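4.2 Transfer to the packed container

The policy trained in Section 3 was next tested on the dense case, in which the source container holds far more objects than the gripper can isolate from above. Loading followed the procedure of the single-layer trials, with one change: the objects were tipped in together and levelled by hand, so that neighbours touched and some were buried. The object pool covers rigid, soft and deformable items, including balls, knitted cloth and small plastic toys. Each episode began from the same home pose and ended when the operator's stop signal was given or when the time limit was reached.

Training data came from 1770 teleoperated episodes collected at the Vestham site between October and December. Of these, 87 were removed before training owing to dropped video from one of the cameras. The remaining episodes were not filtered for quality. Operators were told to choose any object they liked and to avoid pushing on the container walls, but were given no order of picking. We kept the action chunk at 16 steps, the value used in the single-layer trials, to allow a direct comparison with Table 2.

Two changes to the observation were tested. In the first, the overhead view alone was passed to the encoder. In the second, the overhead view was joined by a fixed side view, and the two feature maps were combined by the Plerker fusion layer before the action head. The side view was added to recover gripper height near the rim, where the arm itself blocks much of the overhead view. Both versions were trained from the same starting weights with the Ralerel code base, and no depth input was used.

The combined version made fewer failed grasps on round objects, which tend to roll away when a finger lands off centre. The gain was smaller for cloth. In 17 episodes the gripper closed on cloth and a second object at once, and the policy then carried both to the target. We counted these as failures, although a person watching might well have accepted them. A drop outside the target opening was also counted as a failure, even where the object later rolled in.
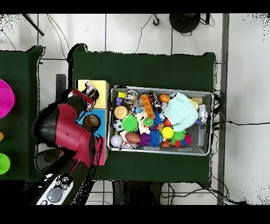
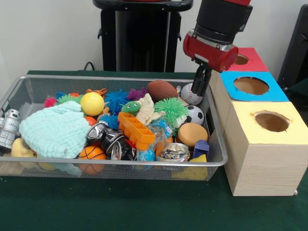
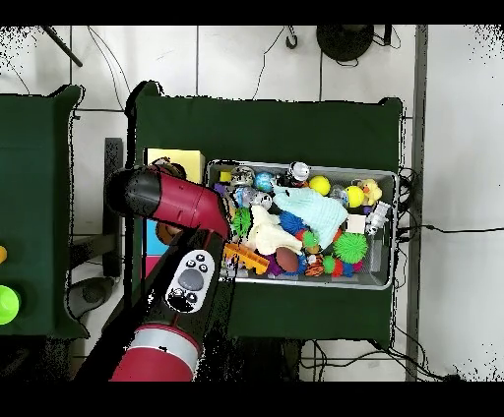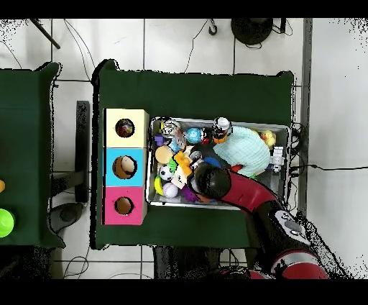

Figure 6. The packed-container set-up, with the arm and the source container.

Ah-rin Yoo has argued in correspondence that the double grasps should be scored apart from the misses, on the grounds that they point to a fault in object selection and tell us little about control. In her words, "a policy that takes two things to the right place has learned something a policy that takes nothing has not," and she would prefer to see the two rates reported side by side, with the Cho criterion applied only to the second.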